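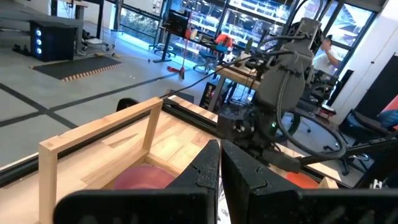 Hi, I'm Jennylyn Dimaculangan, and I run Wavness, a small ground handling company at Robles airfield. We load bags, push back planes, drive the steps out and generally fuss over turnarounds all day long (I love it, sorry). I started as a check-in agent for Okia and took over here in April with five people and one very tired belt loader. We're 23 now!

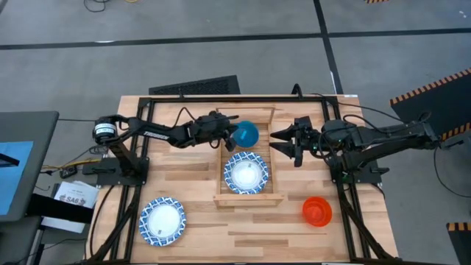 Most of our flights are the little commuter hops to Plondolden, plus charters in ski season. Last year we handled 2,078 turnarounds, and I still drive the tug myself when we're short – ask anyone on the ramp. If you're an airline or a charter broker and want a quote, call the office and ask for me. We're hiring ramp agents too, and we'll train you.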